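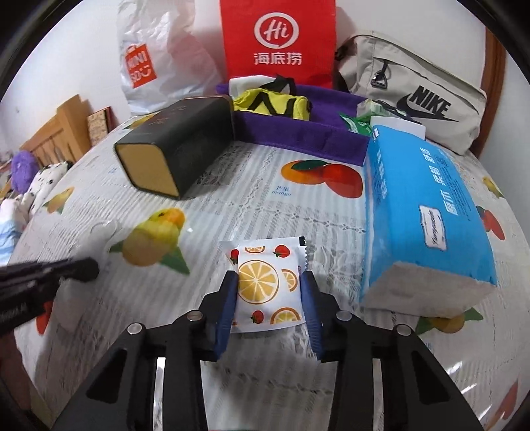 图 5-1 两侧指垫夹持小包装袋，袋身直立于指垫之间

## 5 指端安装、连杆调整与首次夹持

本章适用于 Bularix 手持夹爪的自装版本。开始之前，应已完成第 3 章的零件清理和第 4 章的手柄装配，扳机能够自由扣动并靠弹簧回位。相机座和数据线放在第 6 章，本章全程不接线、不通电。

修订记录：2018年6月18日，I-hsuan Liu，重写 5.4 节的对中步骤，增补 5.6 节的软质物品夹持。

### 5.1 工具和零件

从零件盒中取出以下物品，按左右手侧分开摆放：

- 左、右外臂各一件，内侧带三角形减重凹槽
- 左、右指尖座各一件
- 蓝色指垫 2 片，带横向棱纹
- 转轴销 4 颗，以及配套垫圈
- 银色导轨两根，滑块一件
- 内六角扳手，对边 2 mm
- 无尘布、酒精、中性笔、一小条纸胶带
- 低强度螺纹胶

外臂的左右件外形接近对称，但销孔沉台的方向不同。打印件背面有凸起的 L 和 R，清理支撑时若已磨掉，请用中性笔补写在看不见的那一面。

指垫有两个来源。Imach 供应的成品垫背面自带胶层，撕去离型纸即可使用；用 Trenine 模具自行浇注的垫没有胶层，需要另备双面胶。两种垫厚度不同，不能一边用一种。

> 注意：螺纹胶不要滴在打印件上。部分塑料遇胶会在销孔周围产生细裂纹，当时看不出来，用几天后才断。应先把胶点在螺纹末端，再拧入金属螺母。

### 5.2 安装导轨和滑块

1. 用无尘布蘸酒精擦净两根导轨，晾干。
2. 将导轨插入手柄前端的两个孔，推到底。插入时稍微转动导轨，不要用锤子敲。
3. 套上滑块，滑块的长耳朝前。
4. 用手推滑块走完全程。前段、中段、末段的阻力应当一致。
5. 将拉杆末端挂入滑块后方的槽内，装上挡片。
6. 慢慢扣动扳机，观察滑块是否跟随扳机移动，松开后是否回到最前端。

如果滑块在某一段发紧，先拔下来检查导轨是否平行。把手柄前端朝向自己，从正前方看两根导轨，远端和近端的间距应相同。间距变化通常由插孔内残留的支撑料引起，取出导轨，用细圆锉清孔后重装。

如果全程都紧，则是滑块孔偏小。换用略大的铰刀手动扩孔，每转一圈试一次。不要装在电钻上做，孔很容易扩成椭圆，扩大后只能重打。

导轨表面不加油。润滑油会沿连杆爬到指尖座上，指垫沾油后夹持力明显下降，背胶也会脱开。

### 5.3 安装外臂和转轴销

左右两侧步骤相同，先做左侧，再做右侧。

1. 将外臂放到手柄前端的安装耳上，三角形凹槽朝上。
2. 对齐销孔，从上方插入第一颗转轴销，垫圈放在销头和外臂之间。
3. 将指尖座接到外臂的前端，插入第二颗转轴销。
4. 将短连杆的一端扣到滑块侧面的凸柱上，另一端扣到指尖座后部。
5. 用 2 mm 扳手拧紧两颗转轴销，拧到外臂无法晃动为止，然后回退少许，直到外臂能靠自重缓慢落下。
6. 扣动扳机，确认这一侧的指尖平移收拢，中途没有跳动。
7. 在另一侧重复以上步骤。

两侧装完后，转轴销的头部应全部露在同一面，并与外臂表面贴合。若某一颗明显高出，多半是垫圈落进了沉台以外的位置，需要退出重装。

> 注意：手指不要放在外臂与手柄之间。弹簧回位时外臂向两侧张开，该处会夹到皮肤。

装配状态下，整机（不含相机和数据线）称重应为 348 g。偏重时检查外臂填充率设置，偏轻时检查是否漏装滑块后的配重片。这一数值只用于自检，重量不符但动作正常的，可以继续后面的步骤，并在装配卡上注明。

### 5.4 粘贴指垫并对中

指垫的位置决定夹持是否居中。本节建议留出完整的一段时间来做，中间不要停下来去做别的步骤。

1. 用酒精擦拭两侧指尖座的内面，擦后不要再用手触摸。
2. 先不撕离型纸，用纸胶带把两片指垫临时固定在指尖座上，棱纹朝内，棱纹走向与指尖的长度方向垂直。
3. 慢慢扣下扳机，让两片指垫刚刚接触，保持不动。
4. 从正上方看接触线。接触线应落在两根导轨之间的正中。
5. 从侧面看指垫的前端。两片前端应齐平，任何一片都不应伸出指尖座。
6. 若接触线偏向一侧，松开该侧短连杆的锁紧螺钉，移动后重新锁紧，回到第 3 步。
7. 接触线居中后，沿指垫边缘用中性笔在指尖座上做记号。
8. 取下纸胶带，撕去离型纸，按记号粘贴。从中间向两端压，不要留气泡。
9. 夹住一张对折的硬纸，用橡皮筋固定扳机，放置过夜。

调整时只移动一侧。两侧同时松开会失去参照，接触线看起来居中，滑块的行程却已经偏了，到第 6 章标定开合量时会出现左右不等的读数。

自行浇注的指垫在粘贴前还需要修边。浇口处的小凸起要用刀片削平，削的时候刀口朝向垫的外缘。背面如有脱模剂，用中性洗涤剂洗净晾干，单靠酒精擦不掉。

> 说明：指垫是消耗件。棱纹磨平、边缘翘起或颜色发白都应更换，更换时两片同时换。旧胶用塑料刮片铲除，不要用金属刀片刮指尖座。

### 5.5 首次夹持：小包装袋

首次夹持在平整的桌面或床面上进行均可，铺一层布，避免指尖直接磕碰硬面。有花纹的布不影响本章操作。如果随后要录制，请先看第 6 章关于反光面的说明。

试件用家里现有的东西，不必另买。小包装的零食、果味冲剂或糖果袋都合适，要求封口完好，表面干燥，袋内物不怕压。图 5-1 中的小袋印有橙子和草莓图案，袋口一角为锯齿形，属于常见规格。

1. 将试件立起，或用另一只手扶住。
2. 手持夹爪，使指尖从试件两侧进入，试件位于指垫长度的前半段。
3. 慢慢扣下扳机，直到两片指垫都接触试件。
4. 继续扣下少许，停住。
5. 将夹爪提离台面，静止片刻，观察试件有无滑动或转动。
6. 缓慢左右翻转手腕，再观察一次。
7. 放回台面，先让试件触底，再松开扳机。

试件向一侧歪倒，说明两片指垫不是同时接触，回到 5.4 节第 3 步检查接触线。试件沿棱纹方向滑出，多为指垫表面有灰或沾油，擦净后重试。试件被夹出很深的折痕才不滑，说明背胶层没有压实或两片指垫不平行，可将夹爪闭合后对着窗口看，透光应均匀。

扳机不需要扣到底。养成扣到底的习惯以后，连杆长期处在受力最大的位置，转轴销孔会很快磨松。

### 5.6 软质物品：网纱袋

包装袋试件通过后，再做网纱类的软质物品。软物品没有固定的厚度，两片指垫之间夹住的料越多，外臂张开越大，扳机手感也随之改变。初次使用者应当在正式采集之前熟悉这种变化。

试件选用带抽绳的半透明网纱袋，空袋即可。

1. 将网纱袋平放在台面上，袋口朝向远离自己的一侧，抽绳理到旁边。
2. 张开夹爪，指尖贴近布面，但不要压在布上。
3. 从袋身中段的两侧向内收拢，让网纱在指垫之间聚成一束。
4. 两片指垫都压实后停住，检查抽绳是否夹在中间。夹住了就松开重来。
5. 提起夹爪，让袋身下垂，观察网纱有无逐层滑脱。
6. 放下，松开扳机，稍微后退，再向上抬起夹爪。 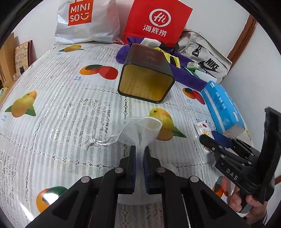 图 5-2 指垫从两侧压住收拢的网纱，袋口在指垫前方展开，抽绳垂在左侧；右侧为另一把手持夹爪

第 6 步中先后退再抬起的顺序不能颠倒。网眼容易挂在指垫的棱纹或指尖座的尖角上，直接抬起会把袋子一起带走。若每次都挂住同一位置，用细砂纸把该处的尖角磨圆。

收拢后的网纱在指垫前方会展开成漏斗形，袋口仍保持张开，这是正常状态。若袋口完全闭合，说明夹持位置太靠近袋口，应向袋底方向移动再夹。

布面上有印花时，透过网纱能看到下面的图案。操作者需要根据袋子的边缘判断位置，必要时先用手指轻轻拨动袋边确认。光滑台布在灯下会出现白色反光，移动灯的位置或换个方向站立即可避开，不必更换台布。

### 5.7 两把夹爪同时使用

双手操作时，左右手各持一把。两把夹爪应使用同一批指垫，并各自单独完成 5.4 节和 5.5 节。不要用一把的对中结果去推断另一把。

1. 在两把夹爪的机身上做出可区分的标记，并记入装配卡。
2. 操作前把台面中间清出一块空处，其余物品靠台面的远端和侧边摆放。
3. 一把夹爪先夹住试件并保持不动，另一把从侧面接近。
4. 接近时保持夹口张开，指尖不要朝向对方的连杆。
5. 第二把夹住试件后，两手都停一下，再松开第一把。

机身后部装有较高支架的，应注意支架的活动范围。手腕向内转时，支架可能碰到另一只手的前臂。佩戴手表或宽松袖口时，先摘下手表或把袖口卷起，避免勾到扳机后方的拉杆。

两个人各持一把时，由夹住试件的一方口头说“好”，另一方才能松开。在 Tang 工坊的共享工位上操作，还应先确认旁边的人没有在用同一张台面。

台面上剩下的物品在试夹阶段可以作为后续试件，按以下次序使用：小袋装食品、整包纸巾、毛绒或布料、硬盒与金属罐。硬而光滑的物品放到最后。这类物品在指垫之间只有很小的接触面，力度不足时容易转动落下，第一次夹时不要提得过高。

### 5.8 常见问题

| 现象 | 可能原因 | 处理 |
|---|---|---|
| 松开扳机后夹口不能完全张开 | 转轴销过紧；网纱纤维缠入连杆 | 回退转轴销；用镊子取出纤维 |
| 一侧指尖先动，另一侧滞后 | 短连杆一端没有扣到位 | 按 5.3 节第 4 步重装 |
| 指尖上下错开 | 左右外臂装反；垫圈漏装 | 核对 L、R 标记，补装垫圈 |
| 指垫前端翘起 | 粘贴前内面有油；胶未固化即使用 | 更换两片指垫，放置过夜 |
| 夹持时有咔嗒声 | 滑块与挡片碰撞 | 检查挡片方向，锁紧螺钉 |
| 夹住软物后慢慢滑脱 | 棱纹磨平；扳机力度不稳 | 换指垫；重复 5.6 节 |
| 外臂凹槽角部出现白线 | 打印层间开裂 | 停止使用，更换外臂 |

外臂出现白线后不要用胶水修补。修补处受力后会整条断开，断口锋利。

### 5.9 装配卡填写

完成本章后，在装配卡上填写下列内容，随机保存：

- 夹爪编号，左手用或右手用
- 指垫来源（Imach 成品或 Trenine 模具自浇）及粘贴日期
- 称重结果
- 接触线是否居中，调整的是哪一侧
- 小包装袋和网纱袋两项试夹的结果
- 装配人签名

螺纹胶固化之前，夹爪应张口平放，不要挂在墙钩上。长时间不用时同样张口存放，闭合存放会把棱纹压出平印。存放处避开暖气和阳光直射的窗台。

从 10 月起，共享工位上的夹爪每次借出前都要复查转轴销。复查时用 2 mm 扳手轻轻试转每一颗销，能转动的，取出清理后重新点胶。复查结果写在装配卡背面，不另开表格。

第 6 章从相机座的安装面清理开始。相机座的螺钉较长，请勿与本章的转轴销混放。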